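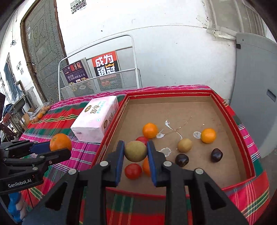 Hillau Robotics Club
Minutes of the meeting held on 2020-10-30

1. Minutes of the last meeting
Agreed, with one change: the spare battery is kept in the Zostell cupboard.

2. Fruit sorting project
The group has 389 usable recordings of picking up and putting down fruit by hand gripper. The target for the Karnesura heat is 1,000. Oranges are going well. Plums are slower, as the jaws have to come in lower – the group will record these in a separate set.
Agreed: each recording to start with the jaws open. Files to be named on the day they are made.

3. Karnesura heat
Entry form sent. Teams may bring up to 14 kg of equipment. The rules on spare parts are not clear and the secretary will write to ask.

4. Ingvarsson Cup
Two members asked whether the club should enter as well. The entry closed in August, so this is held over to next year.

5. Money
Fruit to be bought from club funds until the heat. Receipts to go in the tin.

6. Any other business
Blue pads on the grippers to be checked for wear before each session. Bench rota to be redone – names to the secretary by the next meeting.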